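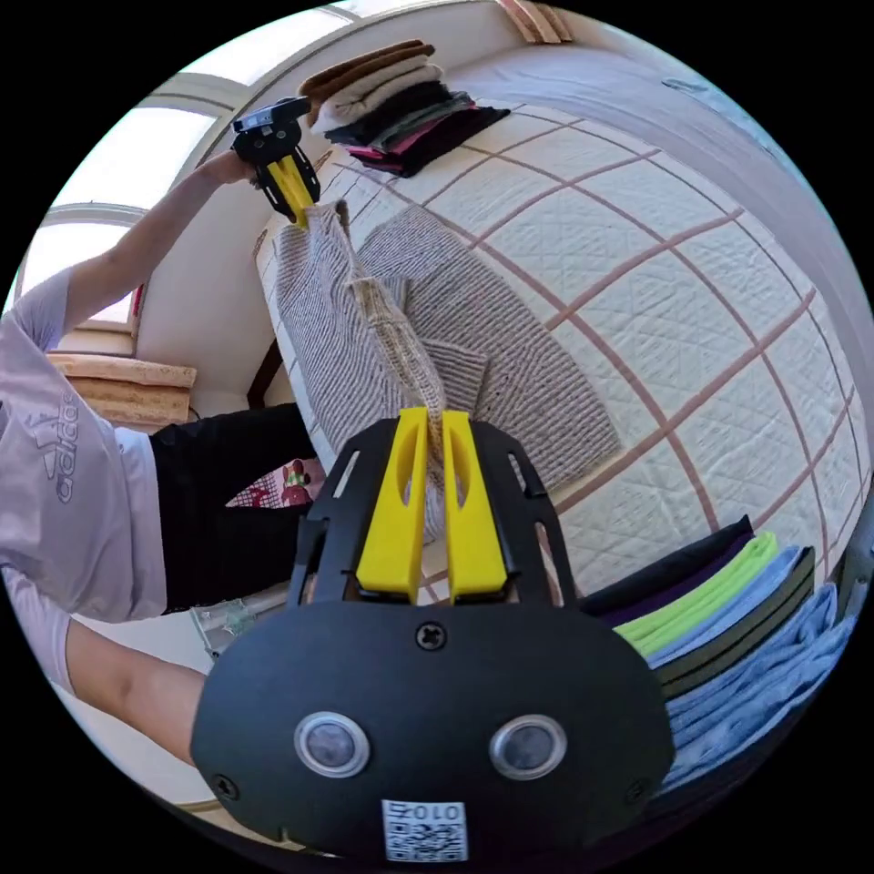
Visit notes: Vainio household collection site, November

Two of us from Miden went to see how Vainio gathers its folding data. Jarlath Horgan runs the site and took us through a full shift, starting at 9:30 on Thursday.

The garment work is done on an ordinary bed with a quilted bedspread, beside a window. The operator stands at the bedside with a gripper in each hand, two yellow fingers on each. On a striped knit sweater, both grippers go to the same sleeve, one at each end, and pull it into line before the fold. Folded clothes are kept in stacks on the bed, within reach.

Task list and pace

Each episode covers one garment. The operator starts with it dropped in a heap, closes the fingers once to mark the start, folds, and closes them twice to mark the end. Shirts go quickly. Knitwear is slow because ribbing stretches and the cuffs roll under. Horgan's target for the house is 900 usable episodes. At the time of our visit the log stood at 366, with sweaters the weakest category.

Rejects

Kalevi Juntunen reviews everything the same evening. He throws out an episode if a bare hand touches the cloth, if a finger slips off and the regrasp is out of view, or if tracking drops for longer than 2 seconds. Slips with a clean regrasp are kept and tagged. He wants more of them, as the Osari policy trained last spring had few recoveries to learn from and stalled whenever it lost a hem.

Lighting

Daylight from the window is left alone. We asked about blinds and were told that fixed lighting had given a model that failed in the afternoon. Exposure is automatic. Our own rig at Nikwood locks it, and we should compare the two before ordering more lamps.

Open points

Calibration is checked at the start of a shift and after lunch. We did not see the procedure. Horgan will send the sheet, along with the tag list for knitwear.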